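**Room is bright, but eyes are tired by evening. Diffusers or different lamps?**

**quiet_spoon** wrote (August 14, 2025):

Hello to everyone. English is my third language, so please excuse me if I use a wrong word for some lighting part.

We rent a room of 26 square meters in Culden, on the second floor of the Gazi building. In June the landlord changed all ceiling lamps to white LED panels from Cirnelel. Before that we had old yellow ones and everybody complained that it was too dark. Now everybody complains that it is too bright, and I am the person who receives the complaints.

My own problem is the eyes. In the morning I feel nothing. After lunch I begin to squeeze my eyes, and in the evening I have a light pain over the left one. At home it goes away after one hour. I visited an optician and my glasses are correct.

I am allowed to change things if I can put them back when we leave. I found the Peltik clip-on diffuser, which costs 52 dollars for one panel. Before I spend this money I would like to hear if such a thing helps, or if I should ask for warmer lamps.

**lampblack** wrote:

Diffusers first. I would guess your problem is glare from the panel itself. Do a small test: sit at your usual place and hold a book over your eyebrows, like the front of a cap. If your face relaxes in a few seconds, you are getting light directly from the ceiling into your eyes, and color has very little to do with it.

**mossy_kettle** wrote:

I don't agree with lampblack. I had the same thing two years ago and I bought diffusers, and I still had the pain. What helped was to change from cold white to warm white. With cold light I feel like I am sitting in a dentist's chair. My sister says the same and she works in a different building with different lamps.

**lampblack** wrote:

When you changed to warm white, did you buy lamps of the same strength? Many people change the color and the brightness in one step and then they give all the credit to the color.

**mossy_kettle** wrote:

I have to be fair, I don't remember. The new ones were 9 watts each. The old package I threw away. So it is possible that they were weaker. But I still prefer the color and nobody will take it from me.

**drei_ecken** wrote:

Could we know what the walls are? A white wall opposite to your chair can be as tiring as the lamp. I painted mine in a dull green and the room became calmer, although my husband says it looks like a hospital from an old movie.

Also, does the panel have a dimmer? Some of the panels have a small switch at the side, under the cover, where you can choose between levels. The person who installs them leaves it at the highest because then no one calls him to say that it is dark.

**quiet_spoon** wrote:

Thank you for so many answers. I will try to reply in order.

I did the book test. It is true that my face relaxes, but I also felt a bit silly and maybe I relaxed because I was laughing. I will repeat it tomorrow at the hour when it usually starts.

We may not paint the walls. It is in the contract, together with a rule about bicycles on the stairs that takes half a page.
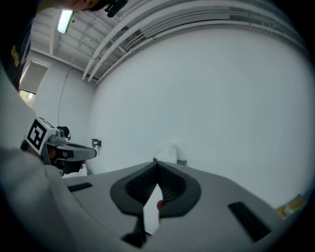 *Our room at Gazi. Bright, as I wrote.*

About the switch under the cover I did not know. I will ask the landlord for permission to open one. He is friendly but he answers slowly, and he is a little proud of these panels, so I must choose my words.

**northwindow** wrote:

Please don't put Peltik on every panel before you try with one. The plastic eats a lot of light. The seller writes that 70 percent goes through, and to me it looked like less, but I have no instrument. I put them everywhere and then in winter I had to buy a desk lamp, so I paid twice.

They also collect dust on the upper side, and you see every dead fly from below.

**lampblack** wrote:

The flies are true.

I would do it in this order. First the switch, if there is one. Then one diffuser over the place where you sit the most. Then a desk lamp and half of the ceiling off. Color at the end, when everything else is done.

**mossy_kettle** wrote:

And I would do the color at the beginning, but I see I am alone.

**drei_ecken** wrote:

You are not fully alone. I don't believe that warm light heals the eyes, but people stay longer in a room where they like the light, and that is also worth something. Only for work with colors it is bad. I once matched two gray threads under a warm lamp, and outside one of them was clearly brown.

**quiet_spoon** wrote:

Small report. The landlord allowed me to look, and there is a switch! It has three positions and it stood at the highest. I moved it to the middle for the two panels on my side. The other half of the room stays as it was, so we can compare.

First evening: less pain, but I also left earlier than usual, so I don't want to promise anything. One colleague already asked to have his side changed too. Another one says that now my half looks dirty.

I did not order the Peltik yet. If I still squeeze my eyes after two weeks, I will buy one and write again.

**northwindow** wrote:

When you clean the panels, turn them off and wait a bit. And use a dry cloth, mine got stripes from the wet one and I still look at them every day.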